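Can a robot learn to build a computer?

Kids' science page, robots and how they learn

Putting memory in a computer. Sounds easy, right? Line up the stick, push, click. Grown-ups do it at the kitchen table. For a robot it's one of the hardest jobs going, and a project called Lanus has been trying to teach it.

First, some words you need.

Robot arm: like your arm, but with motors at the joints.
Gripper: the hand. Fingers that squeeze. No thumb!
Memory module: a thin green board with chips on it. The computer keeps things there while it's working on them.
Slot: the long skinny gap the module goes into.
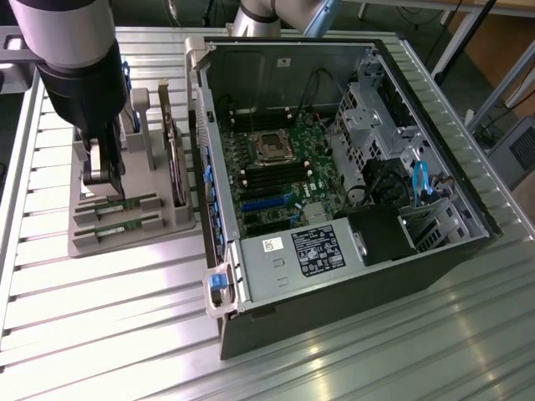 By E. Kokkinos
Science writer, Briltenon Young Readers

OK so why is it hard. Try this. Shut your eyes and put a key in a lock. You miss, you bump the edge, you wiggle, it goes in. Your fingers told you what to do. You didn't think about it at all.

A robot has to be taught the wiggle. And the fit is tight. If the module is tipped a tiny bit it jams. Push too hard and you can crack the board. Push too soft, nothing happens.

The old way to teach a robot was to write down every move. Go left this much. Go down this much. Stop. Works great in a factory where everything is always in the exact same spot. Slide the computer over by the width of a pencil and the robot pokes the wrong place, because it's only following the list.

The Lanus way is diffrent. It's called learning from demonstration. Demonstration just means showing.

How it goes:

A person steers the arm through the whole job. Pick up the module from its holder, carry it over, line it up, press. Cameras watch. The arm also remembers where all its joints were.

Then they do it again. And again. The computer case gets moved a little between tries, so no two are quite the same.

Then a program named Plerico looks at all those tries and hunts for the pattern. When the slot looks like this, the hand moves like that. Kind of how you learned to catch a ball. You watched, you tried it, you got bonked on the nose a few times.

So did it work? Sort of!

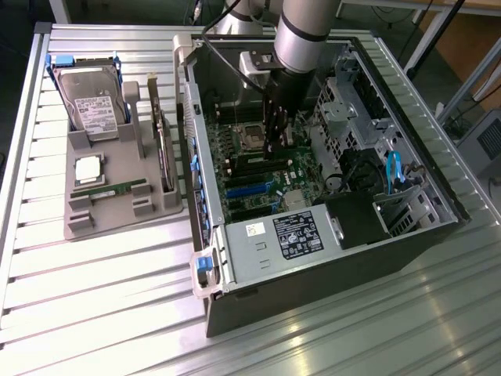
After 10 demonstrations the robot could pick up a module but mostly missed the slot. After 32 it did a lot better. The team gave it 10 fresh tries with the case in new spots, and it got the module all the way in on 6 of them. Two got stuck halfway. The other two it dropped.

6 out of 10 might not sound like much. You wouldn't want it fixing your computer yet. But with the old list of moves, in those same new spots, it got 2.

Now the interesting part, the misses. The jammed ones both went wrong at the very end, in the pushing. Cameras can't see pushing very well. The gripper gets in the way, for one thing. So the team wants to add a sensor that feels force, like the skin on your fingertips does. They started on that in April and its still going.

Try it yourself

You need a slice of toast, a toaster that is UNPLUGGED and cold, and a pair of kitchen tongs. Ask a grown-up first.

Put the toast in the slot using only the tongs. Now move the toaster a bit and do it again. Now close one eye. Harder? Write down how many tries it took each time.

Then show a friend how, with no talking, and see how many times they have to watch before they get it. You just did a demonstration experiment.

Words to look up next: sensor, joint, motherboard, force.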